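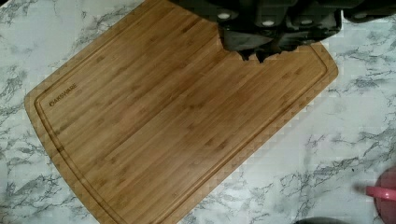 Wrist view of the gripper over a bamboo cutting board, kitchen workstation, Rumeo project.

Call for Participants: Teleoperators for Kitchen Task Recording

The Sarngate Institute invites applications from adults who wish to take part in the recording of household manipulation tasks for the Rumeo project. Participants guide a robot arm by hand controller through short kitchen activities. The recordings are used to train a learning system that will later attempt the same activities without an operator. No background in robotics or programming is required.

About the project

Rumeo is concerned with everyday objects and the many ways in which people handle them. Its collection currently holds 2,095 accepted demonstrations. The next recording period will add 1,000 more, with emphasis on flat and wide items such as boards, trays and lids, which are difficult for a two-finger gripper to lift from a counter. The recordings will be made at the Institute's Vostow building, in the kitchen laboratory on the ground floor.

What participants will do

Each session lasts 2 hours, including breaks. A session supervisor states the task, for example "move the cutting board to the left side of the counter," and the participant carries it out through the controller while watching the workstation directly. Between demonstrations the participant returns the arm to its starting position and the supervisor rearranges the objects. Unsuccessful attempts are kept and labeled as such. Participants should not restart an attempt unless told to do so.

At the end of each session, participants complete a short written form noting any task they found unclear and any movement of the arm that they did not intend.

The Institute will accept 20 participants. Each is asked to attend all assigned sessions during April. Morning, afternoon and early evening times are available.

Eligibility

Applicants must be at least 18 years of age and able to follow spoken and written instructions in English. They must have normal or corrected vision and be able to use a hand controller for periods of up to twenty-five minutes. Left-handed applicants are particularly encouraged to apply, as they are underrepresented in the present collection. Persons who took part in the earlier Bühler recordings may apply again, but should say so in their application.

Employees of the Institute and members of their households are not eligible.

Compensation

Participants are paid by the hour at the Institute's standard rate for research participants. Training time is paid at the same rate. Public transit fares to and from the Vostow building are reimbursed on presentation of a receipt.

Data and privacy

The recordings consist of camera images of the work surface, the positions of the arm and the commands sent from the controller. No sound is recorded. Names and contact details are stored separately from the recordings and are not passed on to other parties. A participant may withdraw at any time and will be paid for the hours completed. A consent form is provided for review before the first session.

How to apply

Applications should include the applicant's name, a telephone number, preferred session times and a statement of which hand is dominant. They may be submitted at the reception desk of the Vostow building or by mail to the Sarngate Institute, Participant Office, to the attention of Ferdinand Prantl. The deadline for receipt is Fri 12 March. Selected applicants will be contacted by telephone to arrange a training appointment. Applications received after the deadline will be placed on a waiting list.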